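### 3.2 Work surface and surroundings

The choice of table surface received more attention in this study than in our earlier report, in which glare and busy patterning had made small items hard to tell from their background. Four finishes were compared over the winter, and the one retained is a light grey top with white marble-like veining. The veining is faint enough that pale objects remain distinct, yet it gives the eye something to settle on when distances are judged across an otherwise plain area.

The surround was kept deliberately quiet. Walls in a pale lavender tone were preferred to pure white, which in the January trials returned too much light on to the table. Panels were supplied by Plukwood and fitted without visible trim, so that the line where wall meets table stays soft and free of strong shadow. A smooth grey panel was used low on one side.

Each finish was assessed under two levels of lighting, 200 lux and 450 lux, with the same set of household items laid out in the same order. Raters recorded how readily the outline of each item could be made out, using the Tavares scale. A total of 380 ratings were kept after incomplete sheets had been removed. The veined grey surface scored highest at both levels — the plain white surface fell well behind at the brighter one — and it was therefore used for all of the work reported in Section 4.

Figure 3 shows the surface and the walls at the back and right-hand side.

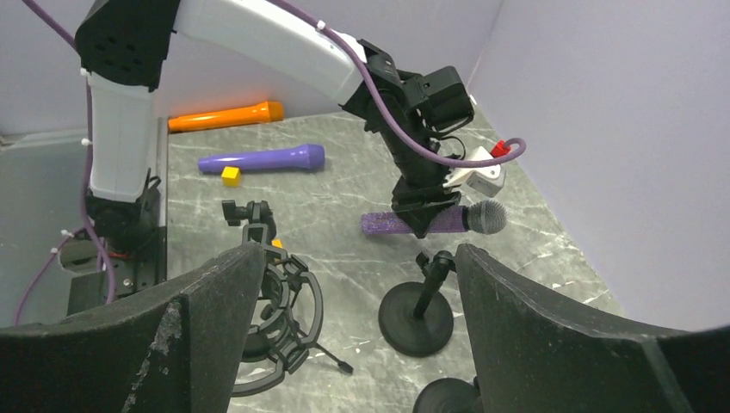 **Figure 3.** Light grey, white-veined tabletop with pale lavender back and side walls.

### 3.3 Cleaning and upkeep

The surface was wiped with a damp cloth at the start of every session and left to dry in the air. Polishes were avoided, as an early test with a Grovel product left a sheen that altered the ratings. The walls were dusted once a week, and any mark that did not come away was noted in the session log.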